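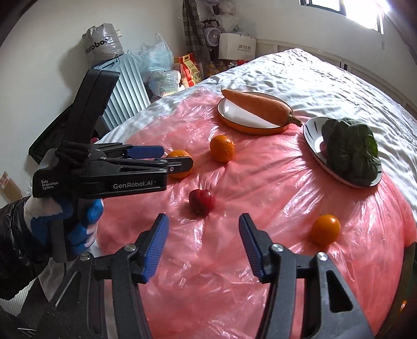 Prakeo 그리퍼 비교 건, 1월 진행 상황 보고드립니다

안녕하세요! 지난번 보고에서 "다음 달엔 숫자를 들고 오겠다"고 큰소리쳤는데, 다행히 숫자가 좀 생겼습니다. 좋은 것도 있고 민망한 것도 있어서 그냥 있는 대로 적을게요.

먼저 수집량부터요. 이번 달 목표가 600회였고 실제로는 630회를 채웠습니다. 초반 일주일은 장갑 끼고 양손으로 잡는 연습만 하느라 거의 진도가 안 나갔는데, 손에 익고 나니까 속도가 확 붙더라고요. 그중 양손을 같이 쓴 기록이 317회입니다. 나머지는 한 손 기록이고요. 원래는 양손 비중을 더 높이고 싶었는데, 두 그리퍼가 가까이 붙으면 한쪽이 다른 쪽 시야를 가리는 일이 잦아서 다시 찍은 게 꽤 됩니다. 다음 달에는 물건 간격을 좀 벌려서 시작해 보려고 해요.

손가락 패드 얘기를 안 할 수가 없네요. 후보가 2종이었죠. Uvlow 쪽 매끈한 패드랑 지금 쓰는 요철 있는 파란 패드요. 과일에서는 파란 패드가 확실히 낫습니다. 오렌지처럼 껍질이 오돌토돌한 건 둘 다 괜찮은데, 사과는 매끈한 패드로 잡으면 살짝 돌면서 빠져나가요. 당근은 굵은 쪽을 잡으면 어느 패드든 문제없고, 잎채소는... 둘 다 별로입니다. 이파리 몇 장만 딸려 올라와요. 이건 패드보다 잡는 각도 문제 같아서 따로 보고 있습니다.

바닥 조건도 일부러 까다롭게 가고 있어요. 딱딱한 책상 위에서는 다 잘 되니까 비교가 안 되더라고요. 구겨진 비닐이나 푹신한 침대 위에서는 과일이 굴러가고 바닥이 같이 눌려서 차이가 금방 드러납니다. 반투명 비닐은 창가에서 빛 반사가 심해 카메라 노출을 다시 잡아야 했고, 여기서 이틀을 썼습니다. 오후 3시쯤 커튼을 반만 치는 게 지금까지는 제일 나았어요.

아쉬운 건 Sepúlveda 컨트롤러입니다. 아직 연결을 못 했어요. 펌웨어 버전이 안 맞아서 Javunard에 문의를 넣어 뒀고 금요일까지 답을 주기로 했습니다. 답이 늦어지면 팔에 올려서 재생해 보는 시험은 다음 달 중순으로 밀릴 것 같습니다. 예산은 아직 여유 있는데, 패드가 생각보다 빨리 닳아서 여분을 한 세트 더 사고 싶어요. 이건 승인 부탁드립니다!

다음 달 계획은 잎채소 잡는 각도 정리, 접시에서 접시로 옮기는 동작 추가, 그리고 컨트롤러 연결입니다. 실패한 기록도 지우지 않고 따로 모아 두었으니 필요하시면 폴더 열어 드릴게요.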